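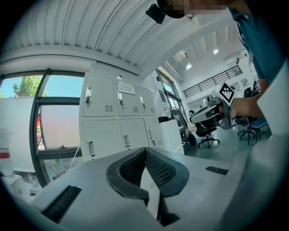
It would have been quicker to give us our old saves back than to write another page explaining why we can't have them, one reader told us after seeing the latest update notes for Vakau, and it's hard to argue with the maths. The notes run longer than most of the game's mission briefings.

Brondgate, the studio behind the naval strategy game, has put a date range on its long-promised multiplayer campaign. It is now due "before the end of December", according to a post on the game's news page. The same page said "before the end of winter" when the game went on sale, and has since been edited.

The campaign lets up to four players share one war across the Lo island chain, each running a port, a fleet and a supply budget. Turns are planned in private and played out together in real time. It was listed on the store page at launch as a coming feature, and plenty of people bought the game on the strength of it. The single-player side is decent but thin, and the computer admirals still have a habit of parking their tankers in front of shore guns.

Publisher Zolier says the delay is down to bug fixing. Its figures say 2,047 separate faults have been logged since release, and 1,863 of those are marked as closed. That sounds like good progress until you look at the public tracker, where "closed" covers fixed, duplicate, can't reproduce and working as intended. We asked for a breakdown between the four. Zolier sent back a link to the tracker.

A quick read through the closed list doesn't build much confidence. The fault that makes destroyers lose their escort orders after a save and reload is closed. It still happens. We saw it twice in one evening on the current build, once with a fresh campaign and once with the stock Northern Approaches mission. The fault where fog banks vanish on older video cards is closed too, with a note telling players to turn off fog.

The new mode also breaks existing saves. Brondgate says the way the game stores supply routes has had to change so that several machines can agree on where every ship is, and campaigns started on earlier versions won't load after the update. Players can stay on the old version if they want to finish a war in progress, but they'll have to opt out of updates by hand before the patch arrives. Anyone who misses the notice and lets the game update overnight is out of luck, as the studio has no plans to offer a converter.

That might be easier to swallow if the multiplayer had been shown properly. So far there has been one video, cut together from short clips, with the interface hidden for most of it. It shows a convoy action with a lot of smoke and a very nice sunset. What it doesn't show is a turn being planned, a player dropping out, or what happens to a fleet when its owner goes to bed. Brondgate says the computer will take over for absent players. See above, re tankers.

Then there's the fleet limit. The original feature list promised no fixed cap on the number of ships in a shared campaign. The new post gives a ceiling of 144 for the whole map, submarines included, and says this was "always the target for a smooth experience". If it was, it's a pity it never made it onto the box. Split evenly in a full game it's a reasonable number for the opening months of the war, less so for the late scenarios, where a single-player side can already build more than its share of that.

Zolier has confirmed the campaign will be a free download for people who own Vakau. It has not said the same about the two extra maps mentioned further down the post, which are described as "supporting" the new mode. Asked whether the shared campaign could be finished without them, the publisher said the Lo map would be "a complete experience on its own". We'd like that to be true. We'd also point out that the Lo map in the single-player game ends at the eastern strait, with three enemy ports visible on the other side that can't be attacked.

System requirements are going up a little as well. The host's machine will need twice the memory listed for the single-player game, though players joining a match should be fine on whatever they're using now. Dedicated servers aren't planned. If the host's connection falls over in the middle of a battle, the turn is replayed from the planning stage, which could be a long wait for everyone else given that large engagements take most of an hour.

There is some good news in the notes. The camera can finally be locked to a ship's bridge, torpedo spreads can be set before a mission, and the awful two-second pause when opening the harbour screen is said to be gone. Colour options for the map overlay have been added after many requests, and key bindings will no longer reset when the language is changed. None of these needed multiplayer to be finished first, so it's a fair question why they weren't put out months ago.

A closed test is meant to begin a few weeks before release. Sign-ups will go through Zolier's own site, and testers will be asked to agree not to post footage or impressions. That's common enough, but it does mean the first honest look most buyers get will be on the day their old saves stop working.

Our advice for now is to switch off automatic updates if you have a campaign you care about, and make a copy of the save folder somewhere else. If you haven't bought Vakau and were only waiting for the multiplayer, keep waiting. The price has already come down once and the mode still isn't out.

Brondgate says a second video, this time with the interface switched on, will go up before the test begins. It hasn't given a date for that one.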